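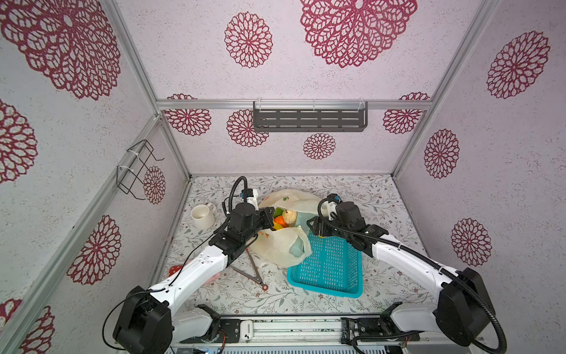
The queue at Itorero starts before the shutters go up, and it has rules. You don't save a place for your sister. You don't ask for a lemon to be cut in half so you can smell it. And you don't, if you are new, tell Wilmer Correa that the supermarket does them cheaper, as I once did in February, when he charged me 40p extra for what he called the conversation.

Correa has run the greengrocer's for 12 years and regards most of his customers as people who can't be trusted with a pear. He may have a point. We squeeze things, put them back and then buy the one underneath, which has been squeezed by somebody else.

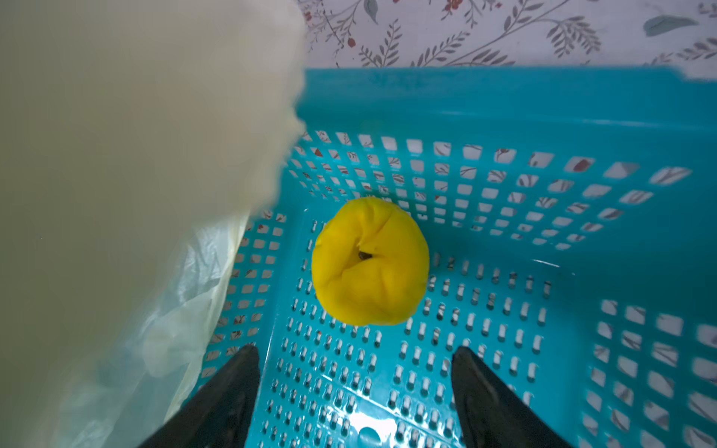 TRULNESS, 7th June – Across the road, Ataberk Uysal takes a softer line. His shop opened four months ago and lets you handle whatever you like. "Fruit is for touching," he told me, then winced as a man in cycling gloves tested roughly 300 cherries.

The two are said not to speak. I found them behind Uysal's shop at closing time, sharing a bag of bruised apricots and complaining about parking.

Uysal wants to stay open until nine in the summer. Correa thinks anyone buying a cabbage at that hour needs help.

MORE FROM FOOD
The last good bun in Ospina
Pitatel: a market town without a market
What your butcher thinks of you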